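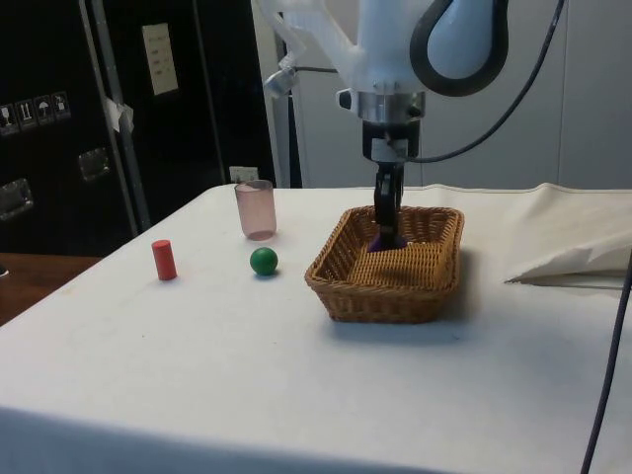 Let the robot be boring

Went to the open day at Stilden in May, mostly because Ketsara Ruangrit wouldn't stop emailing me about it. Got there 20 minutes late, missed the coffee. Stood at the back with a badge that said Samer Chidiac, who I am not.

The arm was putting things in a basket. Wicker basket, white cloth, a few bits and pieces on the table. Purple thing between the fingers. Cup, ball, a little red cylinder. That was the show. A man next to me looked at it for maybe a minute and said, my two year old does this. Then he left for the other hall, where Harninine had a screen the size of a garage door and a film with music.

I stayed. I think he was wrong and I think most of the crowd was wrong with him.

The film had everything. Robots folding shirts, robots carrying soup. No way to tell how many tries any of it took. Three minutes long and I couldn't tell you one thing I learned from it. People clapped.

Back at the table you could ask. So I asked Nermin Karabulut, who was running it, how often it drops something. She had a number! 387 tries that week, and she'd written down every miss on a sheet taped to the wall by the door. She showed me the sheet. Soft things go wrong more than hard things. Round things roll. Baskets are worse then boxes, the weave catches a fingertip and then the whole basket comes along. I'd never have guessed that one.

To me that's what an open day is for. Not to be impressed - to be able to ask a dumb question and get a straight answer from the person who was there for the bad runs.

Zaid Nseir disagrees, we argued about it all the way to the parking lot. His point: some 700 people came through the doors, most of them aren't going to read a sheet on a wall, and if they go home bored the money dries up. Fair. He has to raise the money, I only write about it. But bored people come back next year and see what changed. People who were promised soup come back and want to know wheres the soup.

So a small request to Stilden, and to Civer who host the next one. Put the table in the big hall. Move the miss sheet next to it, bigger print. Let somebody's kid pick what goes in the basket.

And more chairs, please. My feet hurt till dinner.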